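Week 4 notes: house rules for simulated rooms

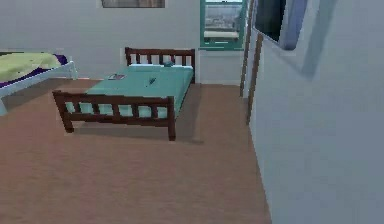

Kourkoulas
Lab instructor, Edeck robotics course

Okay, so this week we get to the part of the course I like best and most of you like least — the rules! We're working with the bedroom from the Brisix set, and the job is tidying: small things off the bed, one at a time. I've been through a lot of your February runs, and most of the trouble came from sloppy setup, so please read this before you load anything.

First, write the task down in plain words before the run. "Clear the bed" won't do when there are two beds in the room. Say "the wooden bed with the teal mattress" and we all know which one you mean.

Second, name things by what you can tell. The flat one on the left could be a thin book or a phone, so call it "flat object" in your log until you've looked it up in the scene list. Same with the narrow dark one that might be a pen. I'd much rather read a dull label than a wrong one.

Watch out for low contrast too. The little rounded item near the pillow is only slightly darker than the sheet (I missed it myself the first time), so check your detector on it before you trust a score.

Then the numbers. Everyone does 50 runs, using seed 1433 for the first one, and changes no more than 2 settings between batches. Failed runs stay in the log. Yes, even the embarrassing ones.

Keep a stop rule as well: if the planned path goes through the bed frame, end the run and mark it as a contact. Slats count as frame.

Logs go in the Comine folder by noon, with your task sentence on the first line.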